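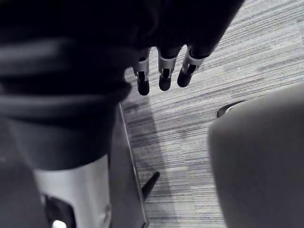 Residents' Forum > Furnished Units > Bathrooms
Standard for the vanity counter in furnished units
Reading time: 3 minutes
11 replies | 9 shares

Sandoval_Housekeeping wrote:
The housekeeping office is reviewing the written standard for bathroom counters in the furnished units managed by Visitz. Under the present wording, the counter is to be "clear and presentable" at handover. Inspectors have read this in different ways, and two units were returned for a second cleaning in January for reasons the cleaners could not have foreseen. Members are invited to comment on the following draft.

1. The basin and drain are to be wiped and dried.
2. One decorative item may remain beside the faucet.
3. Toothpaste and brushes are to be kept upright in a single cup at the left end of the counter.
4. Towels are to hang from the bar and are not to be left on the counter.

Comments will be accepted until the end of the month.

hinditora_desk wrote:
The Hinditora building supports items 1 and 4 without change. We request that item 3 be reconsidered. A cup standing on marble leaves a ring when water collects beneath it, and our cleaners spend more time on that ring than on the basin. A closed drawer would be preferable.
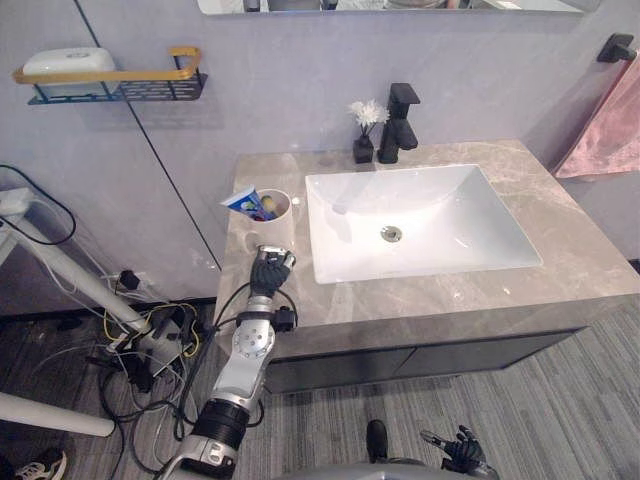
The flower is a separate matter. An artificial stem in a small square vase requires dusting and nothing further, and we have no objection to its remaining behind the sink. A matte black faucet requires more attention, as dried water spots show plainly on the finish. We ask that item 1 be extended to read "basin, drain and faucet."

unit12_tenant wrote:
I must respectfully disagree with the previous member regarding the drawer. A toothpaste tube placed in a drawer will leak in the drawer. A plain white cup can be rinsed in a moment, and the tube remains within reach. The mark on the stone can be prevented by drying the base of the cup each morning.

hinditora_desk wrote:
The procedure described is sound. It is our experience that few residents follow it.

Skikari_Linens wrote:
With regard to item 4, the draft does not state how the towel is to be folded. Our recommendation is a single lengthwise fold, with the hem facing the wall. Hooks should be reserved for robes and hand towels, as a bath towel on a hook dries slowly at the gathered part. Color need not be regulated. A pink towel is as acceptable as a white one if it is clean.

unit12_tenant wrote:
I would also ask that wall shelves be mentioned. Open mesh collects dust on the underside, and the draft is silent on the subject.

Sandoval_Housekeeping wrote:
The office thanks all members. Item 1 will be extended to include the faucet. A new item 5 will cover wall shelves, which are to be wiped above and below. Item 3 remains open, and both positions will be forwarded with the draft in March 2022.

Reader comments (2)

counter_wiper: Please specify the type of cloth. Paper towels leave lint on dark cabinet doors.

east_wing_resident: I support the cup. I do not support inspection of the fold.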